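Water restrictions extended in Skurkville

The district administration has extended the restrictions on water use in Skurkville and Irby. The order was first issued in June and now applies until the Tessier reservoir has been above its minimum operating level for 10 consecutive days.

Garden hoses and pressure washers may not be used between 6 am and 9 pm. Filling private pools is prohibited at all hours. Farms holding an abstraction licence may draw at night, subject to a meter reading each week. The fine for a first breach is 200 euros. 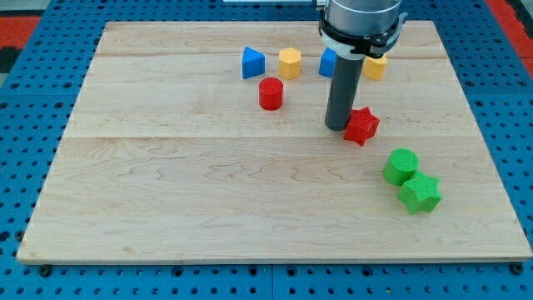 Light-coloured wooden board on a blue perforated table.

District administrator Noémie Ferrand signed the extension after a meeting with the mayors of both municipalities. Hervé Millet, mayor of Irby, had asked for his municipality to be left out, as its supply comes partly from the Prurkness borehole. The request was refused.

The order covers 664 metered connections. Households with a medical need for extra water can apply for an exemption at the town hall in Skurkville. Applications are decided within 3 working days.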